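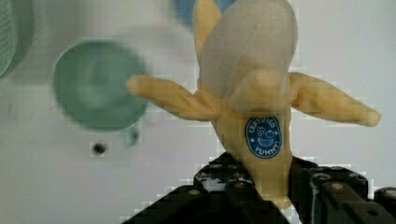
플레켈로(Plekerlow) 게스트하우스 상반기 안전 점검표 및 의견

점검일: 2019년 6월 1일 토요일
점검: Krešimir Dumitrescu
입회: Bujar Perić (열쇠 담당, 열쇠 일부 분실)
판정: 양호 / 보완 / 불가

1. 현관 및 비상구

1-1. 현관문이 안쪽에서 열쇠 없이 열리는가: 양호
의견: 열린다. 다만 바깥에서도 열쇠 없이 열린다. 점검표에 바깥쪽 항목이 없어서 양호로 적었다. 자물쇠는 별도로 수리를 요청함.

1-2. 비상구 앞에 적치물이 없는가: 불가
의견: 4월 점검 때 있던 접이식 침대가 그대로 있다. 위에 담요까지 개어 놓은 것을 보니 정이 든 모양이다. 8일 안에 치울 것.

1-3. 비상구 표시등: 보완
의견: 켜져 있으나 화살표가 보일러실을 가리킨다. 불이 났을 때 가장 가고 싶지 않은 방이다. 표시판을 좌우 반대로 다시 끼울 것.

2. 계단과 복도

2-1. 난간 고정 상태: 보완
의견: 2층 참에서 손으로 밀면 흔들린다. Bujar 씨는 "원래 그렇다"고 했다. 원래 그런 것도 보완 대상이다. 벽 쪽 브래킷 나사를 조이고, 헛돌면 앵커부터 교체.

2-2. 미끄럼 방지 테이프: 보완
의견: 맨 아래 단과 맨 위 단에만 붙어 있다. 중간에서 미끄러지는 손님도 받고 있으니 전 단에 붙일 것.

2-3. 복도 조명 센서: 양호
의견: 사람이 지나간 다음에 켜지던 문제는 해결됐다. 지금은 지나가는 동안 켜진다.

3. 공용 주방

3-1. 가스 차단 밸브 접근성: 보완
의견: 밸브 앞에 밀가루 포대. 지난번에는 감자였다. 바닥에 노란 선을 긋고 그 안에는 무엇도 두지 말 것.

3-2. 소화기: 양호
의견: 관리번호 483. 압력 바늘은 녹색 구간, 안전핀과 봉인 이상 없음. 손잡이에 걸려 있던 행주는 내가 걷었다.

3-3. 연기 감지기: 불가
의견: 감지기는 있고 건전지는 없다. 건전지는 벽시계 안에서 발견됐다. 덕분에 시계는 정확하다.
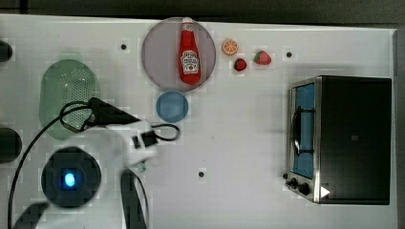 3-4. 조리대 및 선반 정돈: 보완
의견: 화구 옆 선반은 매번 같은 말을 쓰게 된다. 기름, 식초, 키친타월이 불에서 한 뼘 거리에 모여 있고, 높은 칸일수록 무거운 유리병이 올라가 있다. 유리병은 아래 칸으로 내리고 종이류는 반대쪽 벽으로 옮길 것. 소스병도 제자리가 필요하다. 사진의 하인즈 케첩처럼 접시 위에 길게 누워 버리면 접시를 드는 사람은 병까지 같이 드는 셈이고, 손님은 대개 한 손으로 든다. 병은 세워서 턱이 있는 쟁반에 둘 것.

3-5. 냉장고 뒤 전선: 보완
의견: 멀티탭에 멀티탭이 꽂혀 있고 그 끝에 토스터가 있다. 토스터는 벽면 콘센트로 직접 연결. 남는 멀티탭은 Bujar 씨에게 맡기지 말 것(열쇠 항목 참조).

4. 설비

4-1. 보일러실 환기구: 보완
의견: 겨울에 춥다고 신문지로 막아 둔 것을 4월에 지적했다. 이번에는 골판지로 막혀 있다. 재료가 좋아진 점은 인정하지만 막으면 안 된다는 뜻이었다. 당일 현장에서 제거했고, 안내문을 붙였다. 안내문을 환기구 위에 붙이지 않도록 위치도 표시해 두었다.
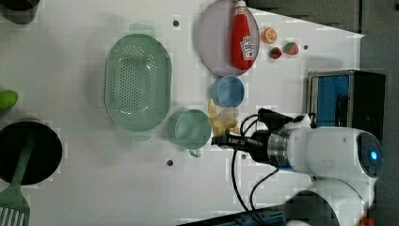 안내문 문구는 "막지 마시오"로 통일한다. 전에 쓰던 "가급적 막지 않으시면 감사하겠습니다"는 너무 정중해서 협상의 여지가 있어 보였다. 일산화탄소 경보기는 시험 버튼에 반응함. 소리를 듣고 나온 손님이 조식 시간이냐고 물었으므로, 객실 안내문에 경보음 설명을 한 줄 넣을 것.

4-2. 수도 계량기: 양호
의견: 지침 1,513. 누수 흔적 없음. 계량기함 뚜껑이 무거우니 여닫을 때 장갑 착용.

4-3. 세탁실 배수: 보완
의견: 바닥 배수구 덮개가 없다. 피시네(Pisine) 별관에서 여분을 가져온다는 답을 들었는데, 별관에서는 우리 쪽에서 가져간다고 알고 있다. 새로 살 것.

5. 조치 일정

기한은 점검일로부터 14일. 단, 1-2와 3-3은 먼저 처리한다.
난간과 자물쇠: Grgić에 견적 요청. 지난번처럼 전화로 "조금 흔들림"이라고만 하지 말고 위치를 적어 보낼 것.
계단 테이프와 배수구 덮개: Bujar 씨가 구매, 영수증 첨부.
감지기 건전지: 시계용도 함께 살 것.

입회자 의견란
"침대는 손님이 많을 때 씁니다. — Perić"

점검자 답변
비상구도 손님이 많을 때 씁니다. 치워 주십시오.

재점검은 보완 항목 전체를 대상으로 하며, 보일러실 열쇠는 그 전에 찾아 놓을 것. 이번에는 문이 안 잠겨 있어서 들어갔다.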